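各位街坊、各位老读者：

先跟大家道个歉，这一期“灶边闲话”来得晚了些。原本说好上个月底就寄出去，结果稿子写到一半，我家里的酵头出了点状况（后面会细说），一耽搁就拖到了今天。好在天冷下来了，正是开炉烤面包的好时候，晚几天读也不碍事。

这回想聊的是老面，也就是天然酵种。每年入冬以后，信箱里问得最多的总是它：为什么夏天还活蹦乱跳的一罐酵头，到了冬天就懒洋洋不肯动？是不是死了？要不要扔？我每次都想说，千万别扔，先把它挪个暖和点的地方，等一等再说。

我自己养的这一罐，算起来还是当年在特鲁拉德（Trullard）学艺的时候，从面包房的大缸里分出来的。那家面包房在一条斜坡路的尽头，冬天早晨推门进去，眼镜上立刻蒙一层白雾，什么也看不见，只闻得到麦子和一点点酸苹果似的味道。师傅是埃尔热贝特·法卡斯（Erzsébet Farkas），话不多，手却极快，揉面的时候从来不看手，眼睛总望着窗外。她教我的第一件事不是揉面，是闻。每天早上进门，先把酵缸的盖子揭开，闻一闻，然后告诉她闻到了什么。头一个星期我只会说“酸”，她就摇头，让我再闻。后来我慢慢分得出来了，有时候像酸奶，有时候像放过头的梨，饿得狠了就有一股指甲油似的冲味儿，那是在催你赶紧喂它呢！

说回冬天。老面里的酵母和乳酸菌，到了低温底下都会慢下来，只是慢的程度不一样。厨房夜里要是凉，早上起来看它，表面平平的，没几个泡，这很正常。我的习惯是冬天喂面的时候改用温水，水温以手背觉得舒服为准，不烫也不凉。面粉里头掺一小把全麦或者黑麦，它吃得香，起得也快些。喂完以后拿一条厚毛巾把罐子裹起来，放在灶台靠里的位置，或者塞进没开火的烤箱，只开里头那盏小灯。要记得在烤箱门上贴张纸条！我家就出过事，七月里我把罐子放在烤箱里躲苍蝇，家里人不知情，顺手就预热了。等我闻到香味跑过去，那罐酵头已经烤成了一块硬邦邦的饼。幸亏我平时有晾干备份的习惯，靠着纸包里那点干碎片，又一点一点养了回来。

这个备份的法子，我每年都要啰嗦一遍，新来的读者请多担待。趁酵头状态最好的时候（喂完以后涨到最高、还没往下塌的那一阵），挑两大勺出来，用刮刀在烘焙纸上抹开，越薄越好，薄到能透出纸的颜色。放在通风的地方晾，不要晒，也不要用烤箱烘。等它干透了，一碰就翘起来、碎成片，收进纸袋里，写上日期，搁在橱柜的阴凉处。要用的时候，取一小撮泡温水，泡软了再加面粉，头两天不见动静也别着急，接着喂就是了。我纸包里最老的那一份，是搬家之前晾的，前年拿出来试，照样活了。

再说说上面提到的“状况”。前些日子我换了一种新面粉，是朋友从拉图埃鲁（Latuheru）那边的磨坊带回来的，石磨，麸皮留得多，颜色灰扑扑的，闻着特别香。我一高兴，就把酵头整罐都换成了这种粉。头一天涨得飞快，差点顶开盖子，第二天却稀得像米汤，上头漂着一层发灰的水。我当时心里真是一沉。后来想明白了，麸皮多的粉吃得快，我还按老时辰喂，它早就饿过了头。于是把上面那层水倒掉，只留一小勺底子，用回原来的白面粉，喂得稠一点，早晚各一次，过了几天，那股熟悉的酸奶味又回来了。所以奉劝各位，换粉要慢慢来，今天掺一点，明天再多掺一点，让它有个适应的工夫。

也有读者问，喂面多出来的那部分，总是倒掉，心疼。我也心疼呀！我小时候外婆连刷锅的面糊都要摊成饼，看见我往外倒酵头，怕是要从老家赶过来拦我。我家现在的办法是在冰箱里另放一只带盖的碗，多出来的都往里攒，攒到周末，打两个鸡蛋，切一大把葱花，加盐，加一点点小苏打，搅匀了，平底锅里抹油，小火摊成巴掌大的饼。边缘煎得焦焦脆脆的，中间是软的，带一点酸味，蘸辣酱吃特别好，配白粥也好。要是家里有孩子，可以不放葱，搁一点捣烂的香蕉和肉桂粉，他们能一口气吃完一整盘，连锅边的碎渣都要抢。攒在冰箱里的酵头放一个星期没有问题，再久就会太酸，做饼的时候得多加点糖来压一压。

蒸馒头的朋友也别觉得这一期跟你们没关系。老面馒头和酵种面包，说到底是一家人，只是脾气不一样。做馒头要碱，碱放多少，全看面酸到什么程度，这一步最考验人。我外婆的办法是揪一小块面团，搁在灶膛口烤熟了掰开看：发黄是碱大了，发暗发硬是碱小了，白白净净、闻着有麦香，就是正好。如今没有灶膛，可以揪一小块先上锅蒸，等它熟的工夫，正好把案板收拾了。碱大了也不必慌，让面多醒一会儿，它自己会酸回来一些。碱小了就再揉一点进去，一定要揉匀，不然蒸出来东一块黄西一块白，像长了斑，味道也涩。
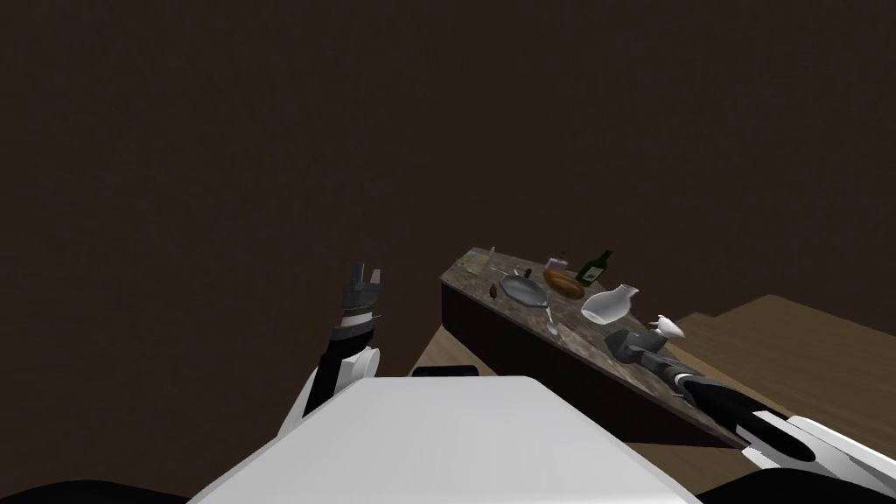
纳丁·库达（Nadine Qudah）来信说，她试过上一期里讲的冷藏发酵，面团在冰箱里放了一整夜，第二天拿出来硬邦邦的，她以为失败了，差点扔掉，后来硬着头皮烤了，结果外皮起了许多小泡，切开来气孔大大小小的，家里人都说是她做过最好吃的一次。她又问，冷藏过的面团到底要不要回温再烤。我的看法是，不回温也可以，从冰箱里拿出来直接割口、直接进炉，凉面团挺，刀口也割得利落，不容易塌。不过有一条，烤箱得热透了，铸铁锅也要一起预热，急不得。要是家里的烤箱火力弱，让面团在室温里稍稍坐一会儿也无妨，拿手指轻轻按一下，慢慢弹回来，还留一点浅窝，就可以进炉了。

默文·克肖（Mervyn Kershaw）则在信里跟我争论盐的问题。他坚持盐要最后放，说先放盐会拖慢发酵。这话有道理，我年轻的时候也是这么做的，面和水先拌匀，盖着歇一阵，让它自己把筋长出来，然后再揉盐进去。只是我后来年纪大了，记性差，好几次歇着歇着就把盐给忘了，烤出来一口咬下去，淡得像嚼纸板。从那以后，我就把称好的盐放在盖碗的布上头，揭布的时候自然就看见了。各位若有更好的法子，欢迎来信告诉我，下一期登出来。

最后是几件小事。想要酵头的读者，还是老规矩，自带一只干净的玻璃罐，罐子不要太小，盖子不要拧死，带回家当天就喂一次。住得远的，写信来，我给你寄晾干的碎片，附一张小纸条，写明怎么泡、怎么喂。英格瓦尔·克瓦兰（Ingvar Kvaran）上回借走的那两只藤编发酵篮，看到这里请记得捎回来，别人也等着用呢，篮子里的米粉不必洗，磕一磕，晾干就行。

下一期打算写黑麦面包，那种又黑又沉、切得薄薄的，抹上黄油能吃一个星期的。黑麦粉粘手，和小麦面完全是两回事，先别急着买太多，买一小袋试试手感就好。家里有葛缕子的可以先找出来，闻闻看香味还在不在。

灶边闲话
11/01/2022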